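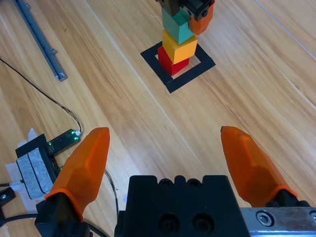 **Ticket 3406 — Repuestos de pinza, célula Brotska**
Estado: abierto, pendiente de presupuesto
Proveedor: Perkon

16 de julio. Solicitan cambiar las dos pinzas completas. Oferta de Perkon: 2.000 € por unidad, portes aparte. El juego de dedos suelto sale por 699 €.

- Dedos naranjas: referencia en catálogo, con stock.
- Carril y cuerpo: solo como conjunto.
- Cableado: no incluido en ninguna de las dos ofertas.

Manninen pide repetir la prueba de apilado de cubos antes de firmar. Buro no libera la partida de pinzas hasta febrero — los dedos sí entran en consumibles.

Acción: pedir un juego de dedos. Falta confirmar el par de apriete de los tornillos Allen.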